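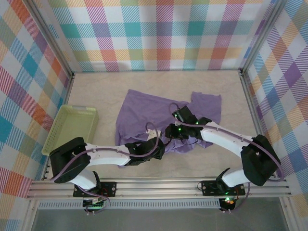
Two arms, one purple shirt (I think it's a shirt), one green basket.

So we have robots now. I've worked the folding room at Jillotley for 13 years, and in March management brought in a pair of arms from a company called Mindesska and stood them up where the spare pressing table used to be. There was a lunch. There was a slide that said "your new teammates." I ate the sandwich and kept my mouth shut, and I've been saving it all for this blog.

First, what they do. They take one piece of crumpled laundry and try to make it into a folded piece of laundry. One gripper takes a side, the other goes looking for a good place to grab, and slowly, very slowly, something gets flattened. I will be fair and say I've seen folds come out of there that I would put on a shelf. I've also seen sleeves tucked in a way that no human being would tuck a sleeve. Then one of us picks it up, shakes it out and does it over.

And that is my complaint. The pitch was that the arms would take the boring part. Fine, I like that idea, my wrists like it even more. But what we have today is a new boring part on top of the old one. Brigitta Zaugg used to run the sorting line and train the new people, and she was good at both. Now she spends the best part of her morning standing next to the arms with a clipboard, writing down which folds passed and putting the next shirt down in a heap. She told me she feels like a babysitter who has to file reports on the baby. The training of new people has gone to whoever is free, so usually to no one.

Our supervisor, Shireen Van Wyk, says I'm judging it too early. She may be right. She pointed out that we lost 5 people last year to sore shoulders and better pay down the road, and that she couldn't fill 2 of those jobs at all. I don't argue with that. I do wonder what would have happened if the better pay had been here – but that wasn't on the slide either.

What bothers me most is how the numbers get talked about. The Mindesska folks wrote up 38 good folds from one shift and everybody upstairs was thrilled. I'd like to see the pile it was picked from. I'd like to know whether the fitted sheets were in it (they weren't), or the toddler stuff with the snaps, or the heavy robes from the Sotberg hotel. Give me a fitted sheet and I'll call you a teammate.

They keep promising that no jobs will go. I asked for that in writing and was told it would be "part of the conversation." I've been around long enough to know what a conversation is worth when the contract comes up.

Anyway, the arms stay through the summer and then there's a review. I've asked if someone from the floor can sit in on it, and I've put Brigitta's name down as well as mine. I'll post again when I get an answer.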